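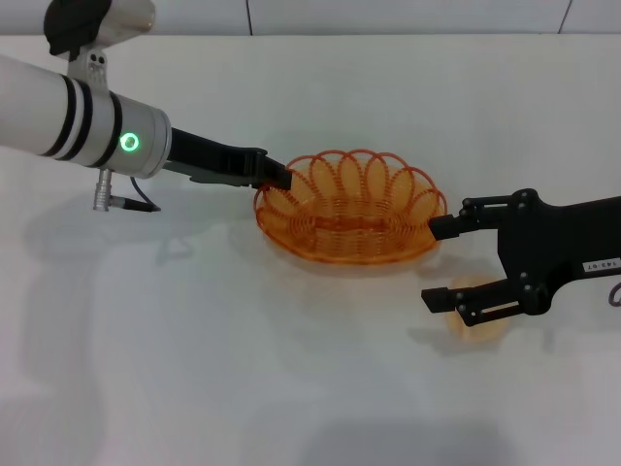 Rainwater tank tastes like dirt, any ideas?
posted by tankless_tas

We moved onto the block at Balledari in March and the whole house runs off one 50 year old concrete tank. The water tests fine but it tastes like soil, worst in the morning. I've cleaned the gutters and put new mesh on the inlet. The old mesh was rusted through, so for a week I had leaf litter going straight in. I made do with an open wire basket, same sort as the orange one on the white table, sitting under the downpipe to catch the gumleaves. It caught the big stuff and let everything else through. Has anyone fixed the taste without replacing the tank?

gumleaf_gary
Sludge. If it's never been desludged you could have a good few inches on the bottom. Get someone in with a vacuum. Ours was the colour of tea for a day after and then it was good.

Wattle22
Do you have a first flush diverter? You didn't mention one. Mesh won't stop dust and bird droppings. Fit a diverter first, then worry about the sludge.

tankless_tas
No diverter. The plumber in Pelamau quoted me 2,000 for a diverter and a clean together, which seemed steep.

gumleaf_gary
It is steep. A diverter is a bit of PVC and a ball. You can do it in an arvo. 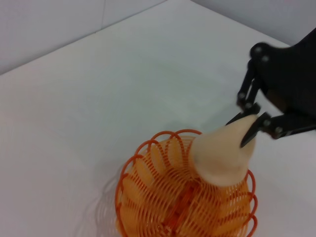 The clean is the part worth paying for. I wouldn't get into a tank myself, the air in them can be bad and there's only one way out. Ask for the two jobs to be priced separately.

marnoo_north
Going to disagree with both of you. Earthy taste with a clear test is usually algae or something growing in the pipe between the tank and the house. If it's worst in the morning, that's water that has sat in the pipe overnight. Run the kitchen tap for two minutes and taste it again before you spend anything.

Wattle22
Could be both. A pipe won't put dirt in the tank though.

marnoo_north
They didn't say there was dirt in the tank. They said it tastes like dirt.

tankless_tas
Tried it this morning. Two minutes on the tap and it was better but still not right. The pipe is black poly, lying on top of the ground for most of the run up to the house.

marnoo_north
Bury it, or at least shade it. Then a carbon filter under the sink.

gumleaf_gary
And still get it desludged.

tankless_tas
Diverter this weekend, then I'll start on the trench. I've asked Pelamau for a price on the clean by itself and will post it when I hear back. They said Monday.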